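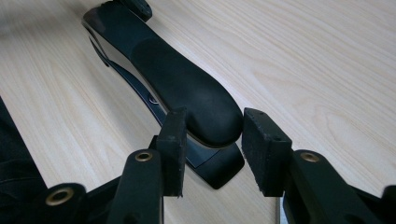 Can a robot arm tidy a desk and do the stapling yet, or am I dreaming?

Posted by Elvira Paucar, 2021-03-29

Hello everyone, I hope this is the right part of the site for it. I help run the office side of a small upholstery workshop called Beltska, and a good part of my week goes on jobs I could do in my sleep: putting the desk straight, picking up whatever has been left lying at an angle across it, and stapling delivery notes to job sheets. On a busy day there are 100 sets to staple. My wrists are not what they were, and my nephew keeps telling me that robots can do all this now and I should get one.

I have looked at small arms with a two-fingered grip on the end and the prices are not as frightening as I expected. I could put 400 pounds towards it, perhaps a bit more if I asked nicely. What I can't find out from the adverts is whether such a thing would pick up an ordinary black desk stapler from wherever I had dropped it, put it back in its place, and (this is the bit I really want) staple two sheets together. Has anyone tried? I don't mind being told no.

Zbigniew Adamczyk

Hello Elvira, and welcome! The short version is yes to the picking up, with some patience, and not really to the stapling, at least for your money.

I have a little arm at home that I bought second-hand from a man in Czerwiński's old shop, and I spent most of last winter teaching it to clear my workbench. A stapler is a fair thing to start with. It's a decent size and it stays where you put it. The trouble is the shape. The front end is often rounded, so if the fingers close on the nose it can squirm away from them, and if they take hold of the top arm only, the base may swing open underneath as it lifts. You want the fingers either side of the body, a good way back from the nose, and low enough to hold the top and the base together. Rough rubbery pads help no end. Mine came with smooth plastic and I stuck some foam on, which was the best afternoon's work I did on it.

Black things can also be a nuisance for the cheaper cameras, though on a pale wooden table you should be all right. I painted half my bench cream for that very reason and my wife still brings it up.

As for stapling, think what your own hands do. One squares up the paper and feeds it in while the other presses down quite hard. That is 2 arms already, or one arm and a jig, and the small hobby arms haven't got the push. Mine stalls and then sulks until I switch it off and on again. If it's your wrists you are worried about, I would get an electric stapler, the sort where you slide the corner in and it fires by itself. It would leave you plenty of change.

Ladi Shehu

just get an electric one, we have a Gromix at work and its fine. robots are 5 years off for this sort of thing, they always are

Gizella Veres

I agree with Zbigniew on nearly all of it, but I'd be a little kinder about the tidying. If your stapler lives in one spot and only ever wanders within reach of the arm, a patient person can get quite a reliable pick-up going. Do allow for the evenings it will take! I'd ask whoever is selling it what weight it can lift with the arm stretched right out, as the number on the box may be for the arm tucked in close, and a full metal stapler is heavier than you'd think.

Also, do see if there is a makers' evening near you before you part with anything. Ours starts up again in April and people are usually very happy to let you have a go with whatever they've brought. Take your own stapler along, and a few of those job sheets.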